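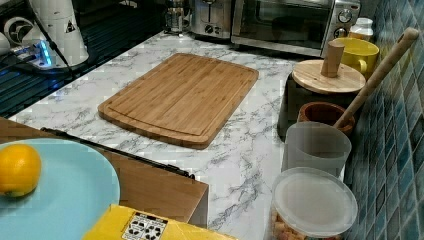 比尔特比老旧住宅厨房电路改造10月启动

格恩登(Gurnden)市政服务处2026/2/8公布比尔特比(Biltby)片区住宅用电改造安排。首批工程涉及141户,定于10月开工,由锡斯特蒙特(Sistmont)电气公司承建。

比尔特比的住宅多数建成已超过40年,厨房通常只有一条供电回路,照明和台面插座共用。近年住户添置的小家电增多,早晚时段跳闸的报修明显集中在厨房。服务处去年冬季抽查了24户,其中8户的插座面板有过热痕迹,已先行更换。

改造内容

每户厨房将新设两条独立回路,一条供台面插座,一条供烤箱、电热水壶等功率较大的电器,照明单独接出。配电箱内加装漏电保护装置。原有线管能用的保留,不能用的走明线槽,不拆墙砖。每户施工一天,当天恢复供电。
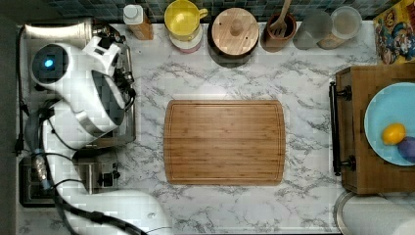 费用与申请

材料费和人工费由片区维修基金承担,住户每户缴纳200元,作为面板和配件费用,完工验收后收取。租住户须由房主签字。申请表可在阿马拉尔(Amaral)街服务窗口领取,也可委托楼栋联系人代交。已经自行改过线路的住户同样可以申请,但要先接受一次检查,私接的线路须在施工前拆除。

项目负责人雷纳尔多·马加良斯(Reinaldo Magalhães)说,首批住户按报修记录排序,跳闸次数多的楼栋排在前面。“有的人家烤面包的时候不敢烧水,这种情况我们听得很多。”他说,施工前会有人上门核对插座位置,住户可以提出增加或移动一处。 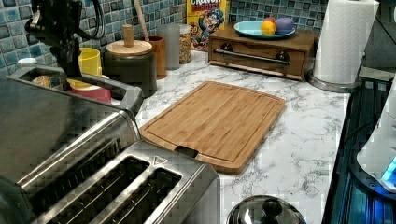
核对工作预计需要三周。住户应提前清理台面和橱柜靠墙一侧,冰箱内的食物由住户自行安排。家中有人使用医疗设备的,请在申请表上注明,施工队会为其接临时电源。

部分住户在意见征集中提出,楼道总线同样老化,只改户内作用有限。马加良斯表示,楼道线路已列入第二批工程,目前正在测量负荷,开工时间尚未确定。

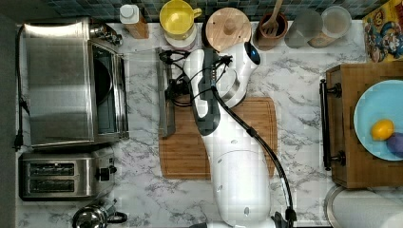
在此之前,服务处建议住户不要在同一个插线板上同时使用两件以上的加热类电器,插线板不要放在水槽旁或压在电器底下。发现插座发烫、变色或有焦味的,应停止使用并报修,检查不收费。

第二批住户名单将在首批工程验收后张贴于各楼栋入口。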